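Archive > House notes > Electrical

Mapping the circuits at Plullstead

Aug 27, 2021

The panel directory in this house was written in pencil and covers fewer than half of the breakers. Two of the entries say "lights" and one says "Kan", which I take to be the name of a former appliance or a former dog. I spent the weekend replacing it with a proper table.

The panel has 17 single-pole breakers in use. The usual method is a plug-in tone transmitter and a handheld receiver. Mine is a Stedeck, bought used. It works well on receptacles and less well on hardwired lighting, where I fitted a screw-in socket adapter and put the transmitter on that. With the transmitter live, sweep the receiver down the breakers once to let it calibrate, then sweep again and note the strongest response. Adjacent breakers will often chirp too. Switch the suspect off and check that the outlet is dead before writing anything down.

I numbered rooms first, then devices clockwise from the entry door. Each device gets a room number and a letter, so 3C is the third device in room 3. Switches and receptacles share the same sequence. Keeping separate sequences looked tidier on paper, but I kept misreading my own notes.

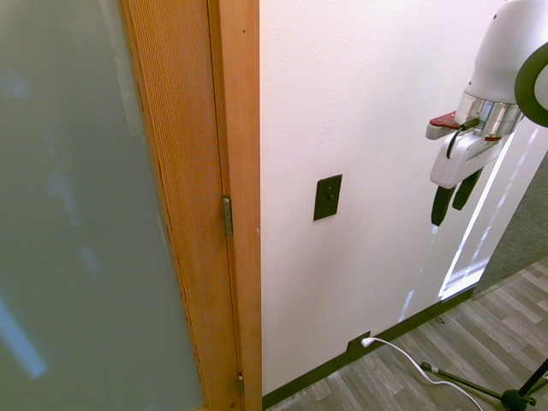 Three-way switches need an extra column. Record both switch locations against the fixture they control, and record the breaker once, against the fixture. On the first pass I entered the breaker at every switch, and the stair light ended up listed under two circuits. One of those entries was simply wrong.

The spreadsheet is sorted by breaker for the copy inside the panel door and by room for the copy in the kitchen drawer. I also added a column for wire gauge where I had a cover off anyway. Most of it is 12 AWG copper. The garage run is 14 on a 20 amp breaker, and that breaker will be changed to a 15 before anything gets plugged in out there.

Still open: one breaker that appears to feed nothing. It is off and labeled "unknown, leave off" until January, when I plan to have the attic floor up.

Comments (3)

felov_bench: Check the doorbell transformer. Mine was on a mystery breaker for years.

Reply from author: Checked. It shares the furnace circuit.

ohmside: Which labels did you use? Mine curl in the heat.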